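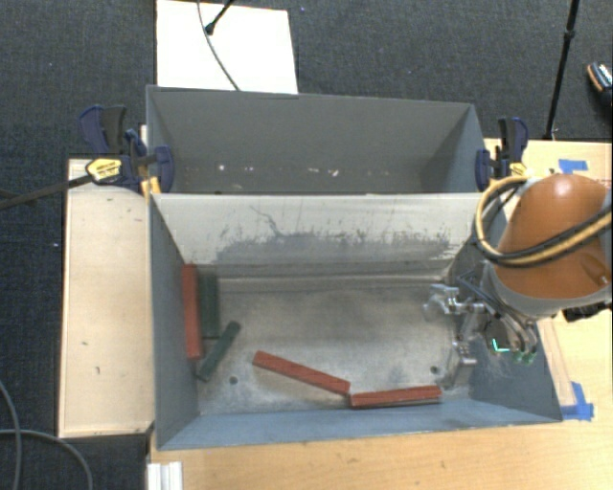
Week 6 notes: the stall that wasn't a stall

OK, so these are my notes from the bin picking session, tidied up a bit for those of you who missed it. Read them before the lab on 10th June, please!

The fault first. Our picker ran 451 cycles overnight and then stopped with a force limit error, gripper down in the bin. Takumi Wada cleared it, restarted, and got the same error 2 picks later. I'd have done exactly the same thing (and I have, more than once), but please don't. A protective stop is the arm telling you something, and clearing it throws away half your evidence.

What had gone wrong was the height offset. Somebody had shifted the bin and clamped it back nearly 5 mm higher, and the taught floor height stayed where it was. So the lower finger kept going down after a block lying flat and met metal. Look at bins that have been worked hard – scuffed floor, coating rubbed off the panels – and ask yourself how much of that is blocks and how much is fingers.

Before you press reset:
- save the force log
- write down the arm pose
- check both clamps by hand, with the arm in hold
- re-touch the floor at two points, well apart

We use our cookies to improve your experience. Accept / Manage settings

For next time, read Tineke Jansen's handout on contact thresholds and bring one question about it.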